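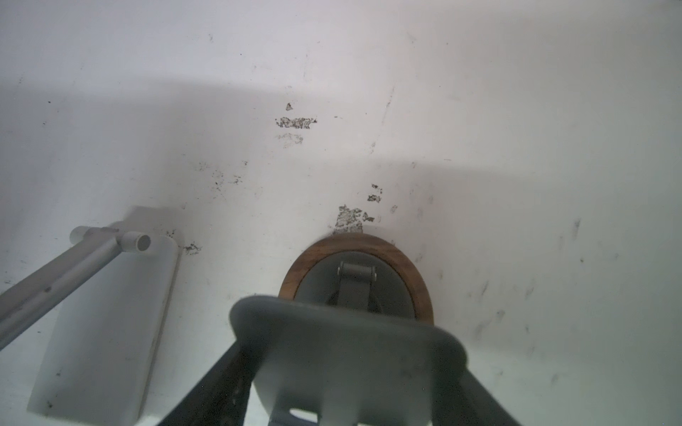 ## 4. Cataloging a Printed Report with Mounted Photographs

Use this section for municipal and hospital reports entered in the Paleck catalog module.

1. Open a new record and select **Printed Report**.
2. Enter the issuing body exactly as it appears on the title page.
3. Record the page count, then list plates and folded plans separately.
4. Measure the height of the volume in centimeters. For volumes taller than 40 cm, select **Oversize**.
5. Under **Photograph**, enter the print process and the type of mount.
6. Assign at least two subject headings and select **Save**.

**Note:** Records imported from Monametti keep their original document numbers.

**Caution:** Do not press folded plans flat to measure them.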